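Sobre nós

A Plaltia nasceu de uma teimosia: a de que ainda havia espaço, em português, para escrever com calma sobre discos pesados. Começámos com um boletim fotocopiado, distribuído à porta dos concertos, e hoje somos uma pequena editora e revista de metal e música extrema, com seis pessoas e muito café. 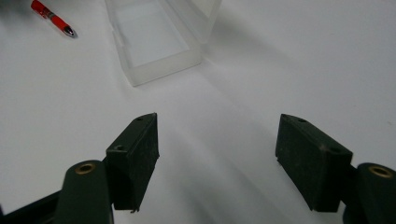

Foto: arquivo Plaltia

Quem nos dirige é a Judite Moreira, que ouve cada maqueta do princípio ao fim (mesmo as que chegam gravadas num ensaio, com o baterista a tossir). A Paula Nedelcu trata das críticas e das entrevistas, e foi ela que nos trouxe os Dridano, a primeira banda do catálogo — um doom lento e comovente que continuamos a adorar!

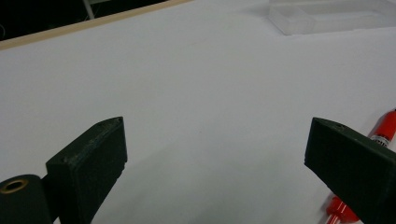
O que editamos

Já lançámos oito discos, em vinil e cassete, nunca com mais de 1000 cópias cada. O mais recente é «Celten», dos Tạ, que saiu em abril e nos tem dado muitas alegrias.
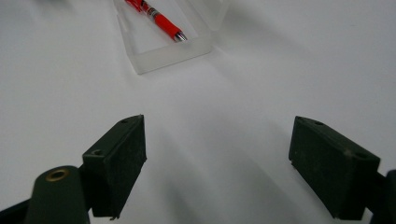

Tabuleiro de plástico translúcido sobre tampo branco.

Se tem uma banda, escreva-nos. Respondemos a toda a gente, às vezes com algum atraso — mas sempre depois de ouvir.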